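About Himasia

Himasia makes the part of a gripper that touches things. We also run a bench where people hold those grippers in their own hands and do small, dull jobs with them, over and over, so that a robot can later be taught the same small, dull jobs. Our office is upstairs from a tile showroom in Gosedby. The sign on the door still says Prata, our first name, dropped when we learned how many other firms had it.

Most company pages have a section on values. We have a section on the bushing.

In our second year we shipped 100 pairs of fingers to a customer in Pimthorpe. The drawings were right. The tests were passed, all of them by us. By May, 83 of those pairs had come back with the same complaint: close the fingers, open them, close them again, and one side stopped a hair short of where it had stopped before. The pivot holes had been wearing oval. We had tested every pair for grip strength and not one for being used all day by someone in a hurry.

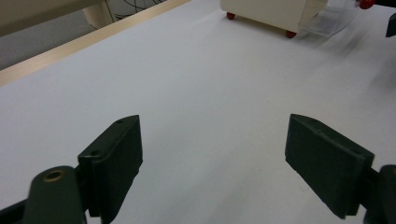
Fingers open at the bench, brass-colored bushing at lower left.

Glória Brandão, who founded the company and signed off on that shipment, kept one of the worst pairs. It sits on her desk and holds down the invoices. She wrote to the customer the same afternoon the first box came back, said it was our fault, and asked them to stop using the rest. The rebuild took eight weeks and ate the money set aside for a nicer website, so you are reading this one.

Some things changed for good. Every pivot design now goes through more than 85 hours of opening and closing before anyone is allowed to be pleased with it. The person who draws a part can't be the person who passes it. And anyone at the bench can stop a session by saying "stop," with no form to fill in until afterward. (There is a form. It used to be four pages.)

Bench work is two-handed these days, and the objects are small on purpose. A little red ball is very good at finding out whether two fingers meet where they say they do. 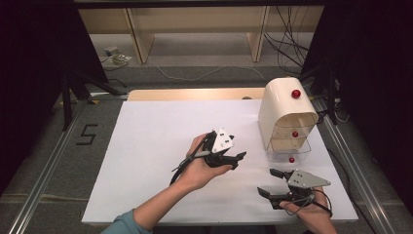 Page last changed: May, by Glória

We are still a small outfit. We still get things wrong, and we keep a fault log that customers can ask to read, including the entries that make us look silly. The Pimthorpe customer reads it more closely than we'd like. They reordered, and they now do their own wear test when the box arrives.

If you have a pair of our fingers and one side feels lazy, stop using it and call the office before you reach for a screwdriver. Visitors are welcome after 10 a.m. Come in past the tiles and take the stairs on the left.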